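Notes on an eruv check, Skiltport (thread)
Posted in May, 6:12 AM, by Skiltport Eruv Log 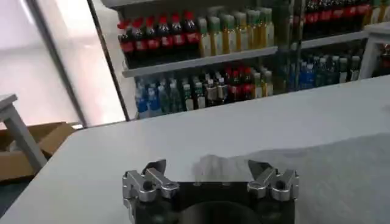

Open gripper at the edge of a white tabletop.

I walk the north and east sides of the Skiltport eruv most weeks. Several people have asked what a check consists of and why the status line sometimes reads "pending" until late. The procedure follows. It covers our line only. Yours may rely on different rulings.

Short definition for those who want one. An eruv encloses an area so that carrying outdoors is permitted on Shabbat. The enclosure is made of walls where we have walls, and of doorframes where we don't. Most of what gets checked is doorframes.

A doorframe in this sense is two uprights with a crosspiece over the top of both. The term is tzurat hapesach. On our line the crosspiece is usually an existing utility wire and the uprights are strips we attach to the poles. Each strip is a lechi.

The pole itself often can't serve as the upright. On most poles the wire is bolted to the side, and a crosspiece fixed to the side of an upright is not valid. The wire has to pass over the top. So we put the lechi on the face of the pole, directly under the wire.

The lechi does not have to touch the wire. It has to be under it. If you extended the strip straight up, it should meet the wire. Checking that by eye from the sidewalk is harder than it sounds. I use a plumb line where I can get to the base and a cheap laser where I can't.

The strip has to start close to the ground, with a gap of less than three tefachim, and stand at least ten tefachim high. Ours are well over the minimum height. The bottom end is the usual problem. String trimmers chew it up and snowplow piles bend it.

North side, starting at the Carlow Street bridge. The bridge railing is a wall for our purposes. I check that no panel is missing and that the gap under the bottom rail has not grown. Last winter a panel was removed for painting and put back the same day. It was in the log, so I looked at it again this time. Fine.

From the bridge to the rail cut we run on wires. There are two circuits on those poles and ours is the lower one. Please stop sending photos of the upper one. I do appreciate them.

Pole tag 367: lechi present, upright, under the wire. A garage sale sign was stapled across it. Signs don't invalidate anything. I took it down anyway, as the sale was in April.

Pole tag 473: problem. The lower wire had been moved to a new bracket on the street side of the pole. The lechi had not been moved. From across the road it looks fine. From directly underneath, the wire clears the strip by about a hand's width, sideways.

That is a failed doorframe. There is no tolerance in our ruling for a lechi that is beside the line of the wire. Some authorities are more lenient about certain offsets. Our rabbi is not, and the log follows our rabbi.

The wire work was done by Bakos, the contractor that handles pole transfers on this stretch. They did nothing wrong. Their work order covers wires and brackets. Our strips are on the poles by permit, and the permit says moving them is our job.

What we lacked was notice. The permit asks for an email before work starts on a pole carrying one of our strips. The email went to an address that stopped working when we changed providers. I found this out by calling. The address has been corrected on both ends.

Repair: a second strip on the street face, under the new wire position. Old strip left in place. Extra strips do no harm, and if the wire gets moved back we are covered. The old one does confuse people, so the valid strip now has a reflective band near the bottom.

The repair was done with half-round molding and the same fasteners we use elsewhere. Do not attach anything to a pole yourself. It isn't your pole. It isn't ours either, and the permit limits who may work on it and how high.

East side. The wires end at Wiver Park and the line changes to fence and then slope. The fence is chain link. I walk the full length and look for three things: cut links, a lifted bottom edge, and gates.

Gates are the least interesting item and the one I'm asked about most. An open gate within a proper frame is a doorway and is fine. An opening in a fence is also fine up to ten amot, provided the side as a whole is mostly wall. All the gates on this fence have a top bar. Leave them open or closed as you like.

The bottom edge needs more care. Dogs and drainage both work on it. If the gap under the fence reaches three tefachim, that section may stop counting as a wall. I carry a stick cut to length. If the stick goes under standing up, I write it down.

One low place behind the Wiver Park ball field took the stick. I filled it with stone and checked again the next morning after rain. The stone held. It goes on the list for a permanent fix, probably a length of rail along the bottom.

Past the fence we rely on the embankment. A slope counts as a wall if it rises ten tefachim within a horizontal run of four amot. Ours does, with margin, except at the foot of the stairs, where a doorframe covers the gap.

People tend to assume the slope can be skipped because dirt doesn't move. It moves. Two years ago the parks department regraded a section to make mowing easier and brought it under the required steepness. It was a very nice lawn. The eruv was down until we ran a wire.

Now the status line. It has three values. "Up" means every segment was checked and passed. "Down" means a failure we could not fix in time. "Pending" means the check is not finished. It is not a hint that something is wrong.

The recorded line and the text list are updated from the same entry, so they should match. If they don't, treat the status as pending and write to us. Screenshots forwarded in group chats are the main source of bad information. They usually come from an earlier week.

A question I get every few months: if the eruv was up when Shabbat began and a wire falls during the day, what then? There is a real discussion here, and the answer depends on facts such as what kind of area is involved. Ask your rabbi before you need to know. I don't answer it by text.

A related question is whether I'd announce a break discovered in the middle of the day. Our policy on that was set by the rabbi and is posted in the lobby. I have no discretion in it, and lobbying me in the parking lot has no effect.

Two parts of an eruv have nothing to do with wire. One is the lease, sechirat reshut, taken from the local authority over the area. Ours runs for a fixed term and the renewal date is in the log next to the pole permits. A perfect perimeter with a lapsed lease is a problem.

The other is the food, held on behalf of everyone inside. We use matzah, in a sealed box in the synagogue office. It gets replaced before Passover. If you are tidying the office cabinet, the box marked ERUV is not left over from a kiddush.

On requests to extend the line past Carlow Street to the new apartments: the question is open. The poles there carry wire on one side of the road only, and it changes sides at the corner. Each change of side needs its own doorframe and a permit for the pole. I have surveyed as far as tag 489.

At 489 the wire drops to a lower attachment and sags over a driveway. Sag is disputed. A crosspiece that droops a little is treated differently from one that droops a lot, and opinions vary on where the line is. I measured it and sent the numbers on. I won't guess at the ruling.

Until there is a ruling, the apartments are outside. The printed map is correct. The map app pin somebody made is wrong along that whole edge, and I've asked for it to be taken down.

How to report something useful: the pole tag number, which side of the street you were standing on, and what you saw. "Wire looks low near the park" costs me an hour. The tag is a small metal plate at eye level.

What doesn't need reporting: signs, vines under the height of the strip, birds, shoes over the upper circuit. Vines that have pulled a strip off vertical do need reporting.

Supplies: we are low on reflective banding and out of the short fasteners. An order of 100 is in. If you have a ladder to lend, we can't use it. The permit work is done from the ground.

Result for this check. North side passed after the repair at 473. East side passed after the fill at the park. South and west are walked by someone else, and that entry came in clean before mine did. Status: up.

Open items: bottom rail behind the ball field, sag ruling at 489, second contact address for the pole contractor. Next check starts from the park end, as the light on the bridge is better in the afternoon.

100 shares
37 comments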